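Members' Newsletter
24/01/2024

Workshop Projects: The Refurbishment Arm

Members who use the rear bench will know that the electronics section has been building a robot arm since September. The project was approved as a shared build, open to any member who has completed the bench induction, and is led by Feven Worku. The following report is provided for those who have not been able to attend the section's evenings, and sets out the present state of the work together with the arrangements for the coming term.

The purpose of the arm is to assist with the refurbishment of donated computers. The workshop receives a steady supply of office machines, most of which need the same treatment: the case is opened, the memory is removed and tested, the processor is checked, and the machine is either rebuilt or broken up for parts. The section asked whether the more repetitive parts of this work could be given to a small arm built from materials already held in the store. The management board agreed to a modest trial, on condition that no donated machine in working order be used until the arm had been assessed.

The arm is known in the section as Furkar. Its base plate was cut in the metalwork room, and the joints were printed on the workshop's own machines over a period of several weeks. The first set of joints proved too soft under load and had to be replaced. The control board, named Plirko by the members who laid it out, is now in its third version. Earlier versions suffered from noise on the supply line whenever the shoulder motor started, and the arm would lose its position as a result. A separate supply for the motors has cured this fault, and the wiring diagram in the project folder has been amended to match.

Work has now moved to the gripper. The present design has curved, ribbed fingers, and there has been much discussion of how far these should be allowed to open when the arm is lowered into a case. A computer chassis leaves little room on any side, and the drive cage and cables further reduce the space in which the arm can turn. For this reason the section has spent most of its recent sessions on approach paths — the route by which the gripper enters the case, reaches a given part and comes out again — before turning to the handling of parts.

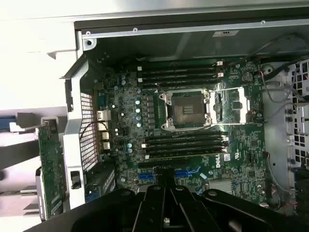
The gripper over a Dell motherboard, with the processor socket open and all eight memory slots empty.

The first task set for the arm is the placing of memory modules. It was chosen over the fitting of a processor, which remains a job for human hands. The pins in an open socket are easily bent, and the section does not intend to bring the gripper into contact with them at any stage of the trial. Members working at the bench are asked to observe the same rule and to keep tools clear of the socket area on any board with its load plate raised or swung back.

Memory slots present difficulties of their own. The latches at the ends must be open before a module is offered up, the module must be the right way round, and the pressure must be even along its length. In the bench trials, which used a scrap board clamped flat to the table, the arm was asked to line up a module with a slot 101 times. It did so within the permitted error on 96 occasions. The remaining attempts were stopped by the operator and no damage was recorded. Feven Worku has asked that these results be read with care. Lining up a module is a good deal easier than seating it, and a board lying flat on a table is easier to reach than one enclosed by the walls of its case.

Pressing the module home will require a means of measuring force at the wrist. Two sensors are under consideration, one from Hyvönen and the other from Broteck, and a sample of each is on loan to the section. The choice will be made once both have been fitted and compared under the same load. Members with experience of calibrating such parts are invited to leave their details in the project folder, which is kept on the shelf beside the drill press.

The following points concern all users of the rear bench. The arm may be powered only when an inducted member is at the controls, and the stop button must be within that member's reach. Hands are not to be placed inside a case while the motors are live. Anti-static straps must be worn when boards are handled and returned to their hook afterwards — three have gone astray since the autumn. Computers bearing a yellow ticket are set aside for the project and should not be stripped for parts.

The electronics section has 22 inducted members at present, of whom 21 have renewed for the coming term. Further inductions will be offered, and a sign-up sheet has been placed on the main noticeboard. No previous knowledge of robotics is required, although some practice in soldering would be of use. Drawings for the gripper and the base plate may be copied from the project folder by any member wishing to build an arm at home. Questions about the design should be addressed in writing to Feven Worku, care of the workshop office.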